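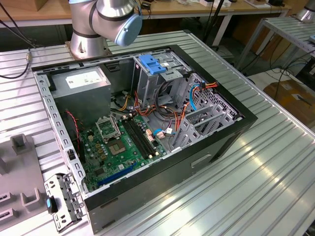 Ploviron 470 Open Tower, for Bench Practice and Parts

Posted in August by the Naller shop desk

The Ploviron 470 is a used full-metal-chassis desktop tower, sold without a processor, memory or drives. We sell it to schools, repair classes and anyone who wants a real computer to take apart and put back together. It is also a cheap source of brackets, latches and cables if you are keeping an older tower going.

Each unit has a black outer shell over a sheet-metal chassis. The side panel comes off so the case can be laid flat and worked on from above, and we include the panel in the box. Expect scuffs on the shell. We wipe the cases down and blow out the dust, but we don't repaint or straighten anything.

What you get:

Case with side panel
Motherboard, installed, with CPU socket and retention frame
Power supply, installed
Drive cage with blue plastic latch
Power supply cables, left in place
SATA cable

What you don't get: processor, CPU cooler, memory, hard drive, optical drive, power cord, screws beyond those already in the case. There is no operating system and no license sticker.

The board has 2 memory slots. The CPU socket ships with nothing in it, so keep fingers and tools off the contacts. If you are using the tower for a class, tell students to close the retention frame before they start pulling cables over the board. Bent contacts are the most common damage we see on towers that come back to us, and we can't refund for them.
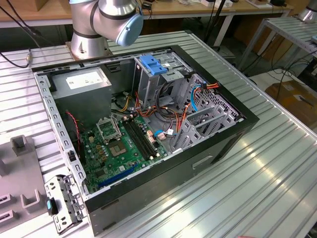
Most classes start with the smaller metal pieces and work inward. Take the expansion bracket out and set it in a tray with its screws, then unplug the drive cables, then go on to the drive bay. Leave the power supply for last. It is heavier than the rest and the cable bundle is easier to sort out once the bays are clear. Unplug the unit from the wall before any of this. Do not open the power supply itself.

For putting it back together, the Vukix tray set fits well next to the case on a normal bench. It is sold separately.

Condition and testing

Units are sold as practice and parts stock. We look over the case, latches and cable connectors before shipping. We do not test the board or the power supply under load, and we don't promise either one will run. If you need a working machine, look at our tested desktops.

Price and shipping

$49 each. Orders over $470 ship free by ground. Under that, shipping is figured by weight at checkout. Boxed weight varies a little by unit. Returns are taken within 70 days if the tower arrives with something missing from the list.

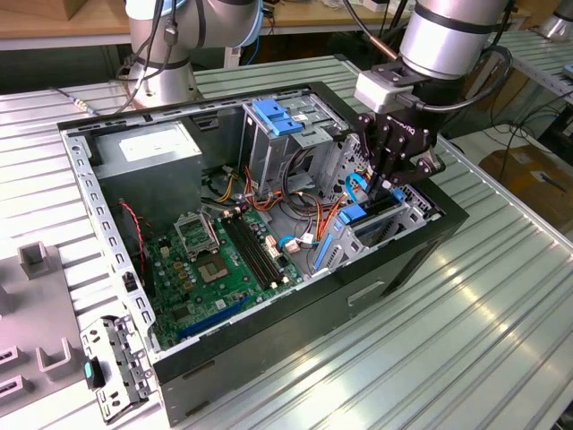 Ploviron 470 with side panel off and CPU retention frame raised.

Related items

Vukix Bench Tray Set
Hnatiuk Screwdriver Kit, Magnetic Tips
Ploviron Replacement Drive Latch, Blue
SATA Cable, Assorted Lengths
Naller Tested Desktops

Contact Naller | Shipping and Returns | Copyright Naller | Back to top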